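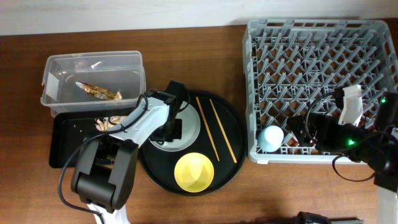
Perron brings table-clearing arms to Urkthorpe lunch room
Sunday, December 23, 2018

URKTHORPE - Clearing up after lunch at the Perron staff canteen is now partly a job for robots, and the people who used to do it are still working out how they feel about that.

Two arms went in at the start of December, at a table by the wall. One works over the trays, the other over the dish rack. Plates, small bowls, cups, chopsticks. Snack wrappers and other scraps too, which the kitchen says are the worst of it. Trays come in from 40 seats across two sittings.

The company says no jobs will go. Hours are staying as they were until spring, but the work is shifting. Two people from the clearing crew have moved to prep and a third now minds the arms, setting out trays and stepping in when somthing gets dropped or stuck.

That happens a fair bit. Staff logged 37 stops in the first week. Chopsticks mostly. Bowls are fine, cups are fine if they go in upside down.

Kitchen workers who spoke at Thursday's shift meeting were split. One said her wrists have not felt this good in years. Another said the arms are slow and she ends up watching a machine do what she could do in half the time, and watching is tiring in it's own way. Several asked who gets the blame for a broken plate. No answer yet on that.

There is also the matter of pay. Minding the arms comes with 10 hours of training but no new rate, and the union local wants that fixed before the trial goes any further. Talks resume after the holidays.

Perron has a second canteen at Gresudville, where staff have been told to expect the same setup if Urkthorpe goes well. The Stosommont site is not on the list for now, its kitchen is too small.

Canteen closed Monday and Tuesday. Cold lunches only until the new year.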